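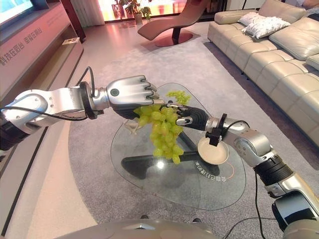
According to one reader of the project's mailing list, Trikard was "the first note program that I could leave alone for a year and still find everything in it." The remark is often repeated by users of the software, although the same reader complained later about its slow search.

Trikard is a note-taking application for phones and desktop computers, developed by the software company Grullent. It stores each note as a plain text file and keeps the attachments in a separate folder. Synchronization between devices is optional and is switched off after installation.

History

The program began as an internal tool at Grullent, where it was called Enberg. The name was changed before the first public release in April, when the company also opened the mailing list. Version 31 replaced the old sync service, and users of earlier versions had to export their notes by hand. The old service was closed on Sun 7 July.

Features

Notes can be sorted by label, by date of change or by length. A note title may have up to 224 characters. The mobile version supports voice input, but recordings are not included in the search index. A web version exists and can open notes, but it cannot edit tables.

The import function reads files from Sotiropoulos, an older program of the same type. Nested labels are lost during the import.

Limits

A free account can synchronize 1820 notes. Notes above this number remain on the device where they were written. Shared folders are available only with a paid account.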